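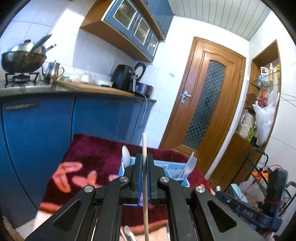 Khalil Nseir wrote in to say that a divided tray is the only thing that ever got his forks under control, and that anyone who keeps utensils loose in a pot is making life harder than it has to be. He has had his for 12 years. He also said the whole trick is to keep one compartment per kind of thing and never give in.

I don't doubt the 12 years. I do doubt the never giving in. The light blue tray here already has a fork sharing its compartment with another slim utensil, and the cream-white spoon has the left side. That is how these trays go in every kitchen I have been in. You start with a rule and a week later the rule is "wherever it fits."

So, an introduction, a little late. This page is part of a gallery on small kitchens and the things people buy to fix them. It grew out of the Nokari storage plan, a 90-day program a lot of readers have been asking about. The plan says you empty everything out, sort it on a soft surface so nothing gets scratched, and put back only what you used in the past month. I was asked to look at it with an open mind. I did try.

On the sorting. The idea of laying it all out on a blanket is fine as far as it goes. A thick one stops the clatter, and you can see what you own. What the plan doesn't tell you is that single chopsticks and odd bits of metal sink into the folds, and you will be feeling around for them afterward. A bedsheet would do the job just as well, and it goes in the wash easier.

On chopsticks. The Nokari booklet wants them in pairs, in a sleeve, in a drawer. I have never met a household that kept its chopsticks in pairs. They go in with the forks, tall ends up, and you fish out two that are close enough in length. I can't see what the sleeve adds except one more thing to wash.

On trays. Plastic ones are cheap and light, and a damp cloth takes care of them. Hurnance sells a bamboo version with sliding walls, and Jade Whiteley, who edits this gallery with me, loves hers. I borrowed it for most of September. The walls slid, all right. They slid every time I opened the drawer.

On counters, and here is where I part ways with the plan completely. Step four tells you to keep the worktop clear except for one appliance you use every day. One! I would like to meet the person who cooks real meals with one appliance out and everything else in a cabinet. If you have to drag a heavy pot up from floor level before you can start the beans, you are going to have toast.
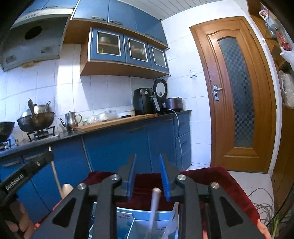

The plan's answer is that you should choose between an air fryer and a slow cooker, as if they did the same work. They don't. One browns things and the other sits there all afternoon making cheap meat soft. Lining them up in the corner, along the tile, seems perfectly sensible to me, and I would leave them there. The part I would fix is any power cable that hangs over the front of the counter to the floor. A cord clip costs next to nothing.

A big wok stuffed with metal utensils and a pot lid would fail the Nokari check on the spot. I'm less sure it's a crime. It is a bad place for them if it is also the wok you cook in, and worse if it lives on a burner, so I'd move the lot to a crock or back into that blue tray before dinner. Still, everything in it can be grabbed by the handle, and I can't say the same for my own top drawer.

Glass doors on wall cabinets get a full page of praise in the booklet, on the theory that you keep things neater when they show. Maybe. Frosted panes hide most of it, and I suspect that is why people pick them. I'd take plain blue doors all the way along and stop worrying about how my dishes look to visitors.

A cutting board left lying out on the counter gets a warning too. Ekix makes a wall rack for boards, and Srour makes one that looks the same to me in a different color. Both need holes drilled in the tile. I will keep mine on the counter.

Jade wants it noted that she finished all 90 days and is happy with the result. Her kitchen does look good. I have also seen her hall closet, where the second appliance, the third appliance and the waffle iron now live.

More pictures go up when we get to pantries. Readers with trays older than Khalil's can write to the usual address.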